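Support ticket 2098
Product: Flindex handheld gripper pair
Project: Clulteo, cart and drawer tasks
Category: Recording practice / rule clarification
Opened: 30 May 2018
Status: Closed, rule text changed

Summary

Sessions at the cart station are being rejected at review under rule 3 of the Prisine recording rules ("fixed objects stay fixed"). The operators say they followed the rule. The reviewers say they did not. We need a ruling on what counts as fixed when the furniture has wheels and the lower section has a drawer that pulls out.

What was reported

The station lead wrote in after a batch came back with 26 sessions marked as failed. The review note was the same on every one: "cart pose differs from start pose." The operators were asked whether they had moved the cart. All of them said no. They had worked the drawer and the slippers on the lower shelf and left everything else alone.

Rule 3 as it stood:

"Before the first take, place all furniture. Do not move furniture between takes. If furniture moves, stop and start a new session."

The station lead's question was whether pulling on a drawer and shifting the cart a little is a furniture move. The rule doesn't say. One reviewer had been passing small shifts and another had been failing them.
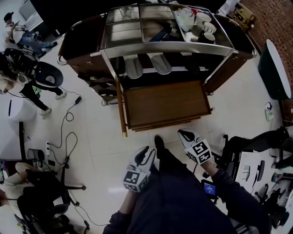 Setup at the station is the standard one. The operator works facing the cart with one gripper in each hand, and the marker on each gripper is used for tracking. The operator may sit or stand. Rule 5 covers this and nobody is asking to change it.

Log

Entry 1, support
Asked for the session sheets. The start pose is written down for the cart but not for the drawer. Some operators began with the drawer shut and some with it partly open. Both are allowed, but the sheet has no box for it, so the reviewer has nothing to compare with.

Entry 2, support
Compared the first and last take of several rejected sessions. The shift is real. It is small in most of them and it goes toward the operator, in the direction the drawer opens. In two sessions the cart also turned slightly. That fits with a one-handed pull on one side of the drawer.

Entry 3, station lead
Confirmed there is no tape on the floor at this station. The other station has tape because it shares the room with deliveries. Asked if chocks are allowed.

Entry 4, support
Chocks are allowed as long as they are low, plain and stay in place for the whole session. Do not use loose books or boxes. They get kicked, and then you have a second thing that moved.

Entry 5, station lead
Chocks fitted. Repeated the drawer pull with two hands and then with one. No shift that we could measure with two hands. With one hand there is still a slight turn if the pull is fast.

Entry 6, support
Good enough to write the rule around. While going through the takes I also noted a few things that have nothing to do with the cart but will cause rejections sooner or later. They are in the floor section below. Please read that part to the operators before the next session.

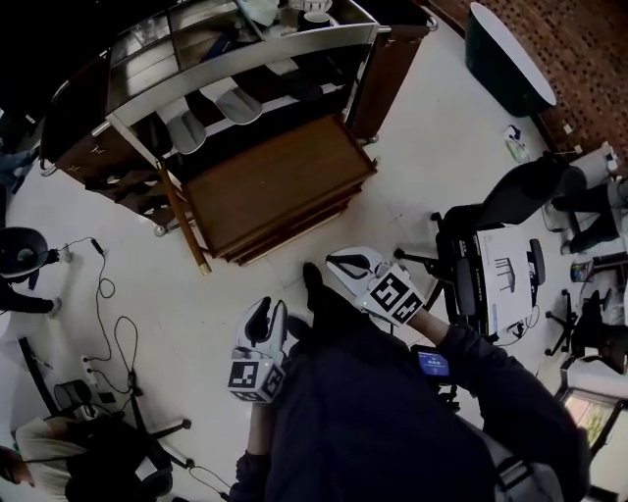 Reading time: 3 minutes

Floor and surroundings

Rule 7 says the working area must be clear of anything the operator could step on or roll over. At this station the power strip is on the floor and the cables run across the tiles. Where a cable has to cross the floor, it gets a flat cover or it gets taped down along its full length. A bit of tape at each end doesn't count.

Office chairs are fine in the room. They should be parked outside the reach of the operator, and anybody sitting in one should stay put while a take is running. A chair that rolls into a cable during a take is a stop under rule 7, even if the gripper data looks good.

People in the background are allowed under the Clulteo consent form. Everyone who is in the room must have signed it, including people who are only there for other work. The form covers the room for the day, so one signature is enough.

Small loose items on the floor should be picked up before the first take. The lead does this walk, and signs for it.

Gripper handling

No faults were found with the Flindex units on this ticket. Firmware matched on both sides. A few reminders came up in the review:

Keep sleeves and cables off the marker faces. Wipe the faces with a dry cloth at the start of the day. If a face is scratched, swap the marker and log the swap. Check the finger pads for grit, mainly after working near the floor. Left and right units are not to be traded during a session, and if it happens the session is split at that point.

Resolution

Rule 3 was rewritten with the station lead and both reviewers. The Chatzigeorgiou site asked for the same wording, so it applies there too. New text:

"Furniture on wheels must be locked or chocked before the first take. Parts that are meant to move (drawers, doors, lids) are not furniture for the purpose of this rule. Write down their start state on the session sheet. If the body of the furniture moves more than 2 cm from its start position, stop, put it back and start a new session."

Steps for the station, starting with the next session:

1. Mark the cart position on the floor with tape at the front corners. Use low-tack tape and replace it when it curls.

2. Fit the chocks, then push the cart once from each end. If it rolls, refit them.

3. Set the drawer to its start state and write "shut," "part open" or "open" on the sheet. Look at it from the drawer side before you write it down.

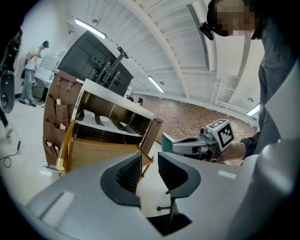
4. Hang any organizer or accessory on the side of the cabinet before the first take. It stays on until the session ends. If it comes off, note the take and carry on. This is not a stop.

5. After every tenth take, check the corners against the tape. The operator can call out the result and the lead writes it down.

6. At the end of the session, check the corners again before anyone touches the cart.

Rejected sessions

The 26 sessions will be looked at again under the new text. Any with a shift of 2 cm or less go back in with the note "old rule 3." The rest stay out. Operators do not need to do anything for this, and the rejections won't count against the station.

Follow-up

Session sheet with the new drawer box: uploaded to the Prisine folder, replaces the old one. Please throw out printed copies of the old sheet.

Tape and cable covers: ordered by the station lead.

One-handed fast pulls: left open as a separate ticket. Reviewers should pass them for now if the corners are within the limit.

Ticket closed by support. Reply to this ticket within the month to reopen it.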